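Visit report: Zekum furniture works, Dendport
6/9/24

The Zekum works stands at the north end of Dendport, between the rail yard and the old grain dock. It opens to outside visitors twice a year. The January session covers the sawmill only; the summer one takes in the drying kilns, the veneer room and the finishing hall. I attended the summer session, with a group made up mostly of joiners and a few people from the timber trade.

Registration was at the Hendricks gate. Ear protection was handed out there and had to be worn until the finishing hall. The route is one-way and takes just under two hours at the guide's pace.

The kilns came first. Zekum runs 3 of them, all side-loading, each with a rated charge of 40 cubic meters. Stock is air dried in the yard before it goes in, and the kiln schedule then brings it down to the moisture content used for interior work. Sample boards are pulled and weighed by hand at each shift change, although the kilns have probes. The guide said the two sets of readings disagree most often in the first days of a charge, and that the hand figure is the one that goes in the log.

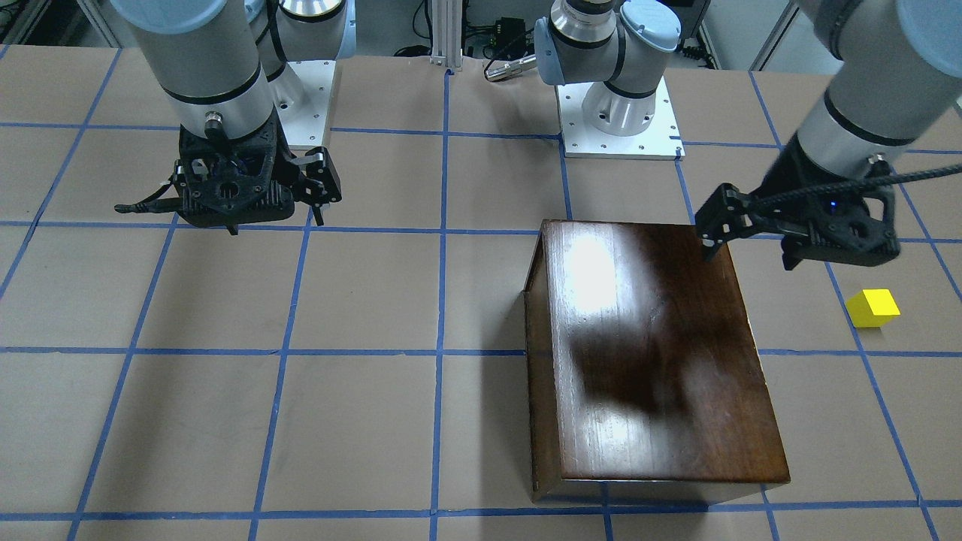
The veneer room is kept at a higher humidity than the rest of the building, and the difference is noticeable at the door. Leaves are stored flat in the order they were cut, so that a run of panels can be matched from one log. The current log book listed 1,179 leaves on the racks. Splicing is done with thread on the back face for most species. Tape is reserved for burl and other brittle cuts — it costs more time at the sanding stage.

Pressing was not running during our visit. The glue was described only as a urea type, and a question about open time got a general answer. I would have liked more on this point, as the summer temperature in that part of the building must shorten it considerably.

The finishing hall was the best part of the tour. Two systems are in use: a sprayed lacquer for volume work and a hand-rubbed oil varnish for the Taltent line. The lacquer goes on in thin coats with a light sanding between them. The varnish is wiped on, left overnight and cut back with a fine pad, and the cycle is repeated until the pores are filled. Sample boards at each stage were laid out on a bench and could be handled. Under the inspection lamp the difference in pore filling between the second and fourth coats was easy to see. 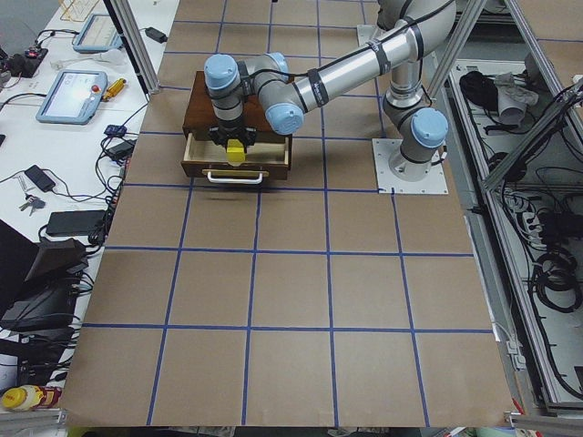

VISITOR INFORMATION

Places: 204 per open day, in timed groups. Booking is through the works office, and the afternoon groups fill first.

Access: the yard surface is uneven between the gate and the kilns. There is a lift to the veneer room, but it has to be requested when booking.

Footwear: closed shoes are required. Safety shoes are not supplied.

Parking: on the dock side only. The bus from Dendport station stops at the Hendricks gate.

Offcuts are sold by weight from a shed near the exit, mostly oak and ash in short lengths. Payment is by card.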